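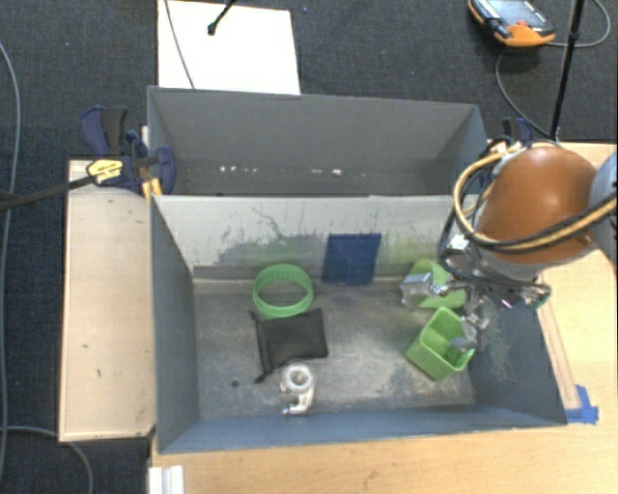
How does a robot arm learn to pick up things it has never been told about?

Mostly from a large number of recorded attempts. A person guides the arm through a task, or the arm tries by itself, and the camera pictures and arm movements are stored together. A program is then trained on the whole collection, and it works out for itself which movements tend to go with which sights.

I had read that sort of answer before I went to Sernirico in February, and I wanted to see what the recording looked like as a day's work. The firm has the ground floor of a former print works in Aston, ten minutes on foot from the station if you don't take the wrong side of the dual carriageway, as I did. The visit had been arranged through our evening class in industrial history. We normally go to pumping stations. Five of us had put our names down and three turned up, and we were let in at half past nine by Lenka Štefanec, who runs the recording room.

We signed in and were given visitor badges and a sheet of rules. No flash, no leaning on tables, no talking to an operator while the amber lamp was lit. Phones were allowed. Bags went into a locker, and I was glad to be rid of mine.

The recording room

The room is long and carpeted, which surprised me. I had expected painted concrete. The carpet was left by the previous tenant and has stayed because it keeps the noise down. The tables are spaced out along it, one arm to a table, and the project they all work for is called Jismont. The name has no meaning that our host could tell us. Someone chose it before she joined.

We spent most of the morning at the table used for clutter. The task there is simple to describe. Things lie in one bin, the arm has to take hold of one, lift it, and put it down in the second bin behind. When the front bin is empty the two jobs are swapped and everything comes back the other way. The bins are plain grey ones, open at the top, and they have taken a good deal of wear. The floor of the front one is scraped cloudy and the far wall is scuffed dark in places. I asked if new ones would be better. The answer was that a program trained only on clean bins can be thrown by a scratch, so the old ones are kept until they split.

Clamps hold the bins where they are. If a bin shifts by a finger's width in the middle of a session, all the recordings after that point have to be marked with a note, and notes are unpopular. Tape on the table is checked at the start of each shift for the same reason.

What goes in the bin

I had imagined special test objects. They come from pound shops, a haberdasher's and the staff kitchen. During our time at the table the front bin had a bright green ring in it, a black drawstring pouch, a small clear tape dispenser with its roll still on, a dark blue square panel propped against the wall, and a couple of light green plastic cups over at the right.

Each is there for its own difficulty. The cups are easy if the arm can get one finger inside and one outside, and harder once a cup has tipped over, when the opening faces sideways. The pouch lies flat and offers very little to hold. An operator who is new to the job will go for the middle of it and come up with nothing. The trick is to go for the gathered edge. A clear tape dispenser is a problem for the cameras before it is a problem for the fingers, as clear plastic on a grey floor doesn't show up well. The panel is a problem only when it leans, and it nearly always ends up leaning.

There is a cupboard with 66 objects in it, each with a shelf place and a card. A printed list says which go out on which shift. The operators are asked not to arrange them. They tip them in from a tray and leave them as they land, unless something has landed outside. One of our group asked if people were tempted to put the cups upright. They are, and Lenka Štefanec said she can tell from the recordings who has been doing it.

How a recording is made

At the clutter table the operator sits to one side with a hand control and watches the bin directly. Some of the other tables use a screen only, so that the person sees exactly what the program will see. She thinks the screen gives better examples and the direct view gives faster ones, and they have not settled which matters more.

A recording starts when the operator presses a pedal. The amber lamp comes on. The arm goes down, the fingers close, the arm lifts, crosses to the other bin and lets go. A second press ends it. Then the operator marks the attempt on a small keypad as good, poor or failed, and types a word or two if there is something worth saying. A good one takes less time than reading this paragraph. The operator we watched had a habit of pausing just above the object before going down, and I took this for caution. It is in the instructions. The pause makes it easier to find the moment of decision later on.

Failures are kept. I asked about this twice, as it seemed to go against the idea of teaching by example. They are stored in a separate part of the collection and used to teach a second program, which only judges whether a grip is likely to hold. What they do throw away are recordings where something outside the task went wrong: a hose caught, a light turned off, a person's sleeve in view.

The hoses and cables were what I noticed most when I stood near the arm. They loop round the wrist and follow it about, and I would not have guessed from the photographs in brochures how much of the machine's outside is made up of them. A handheld control with a screen and a small red button lies on the carpet behind the bins. We were told that its proper place is a hook on the wall and that it has never stayed there.

The board in the corridor has a daily figure for each table. The best for clutter is 189 good recordings in one shift, held by an operator called Lazăr, who was off that day. I was told not to make much of it. Speed is watched, but a person who hurries tends to pick the same easy cup again and again, and the collection fills up with cups. The list of objects now says how often each has to be chosen, which slowed everyone down.

Checking

After a tea break we were shown the checking desk. It was quieter and, for me, more interesting. A checker plays each recording at double speed and agrees or disagrees with the mark given. Disagreements go to a third person. Most of them are about the word "poor". A cup that is carried across by its rim and dropped from a height has been moved, so one person calls it good. Another calls it poor because you wouldn't want it done with a cup of your own. They have a page of rules on this that has grown to four pages, and we were given time to read it. Rule 9 deals only with things that roll after being put down.

We tried it ourselves on a set of old recordings. I disagreed with the checker on roughly 3 in every ten, nearly always by being too kind. The drawstring pouch caught me out more than anything, because the string can be carried up first with the rest of it still on the floor of the bin, and at double speed this looks like a lift.

We did not see a trained program working the arm. It had been hoped for, but the trial was on another table and the table was being re-measured. I would have liked that, and I said so on the feedback form.

Practical notes for anyone going

Visits are for small groups and run from half past nine until about noon. There is a step at the front door and a level way in through the yard, so ask beforehand. The carpet has cables along it at the sides of the tables and you need to look where you put your feet. The room is kept cool. Standing is the main thing: I would take one of the folding stools they offer at the start, which I turned down and then wanted by eleven.

There is no café on the site. We ate at the place opposite the station, where the soup was lentil, and caught the 13.10 back.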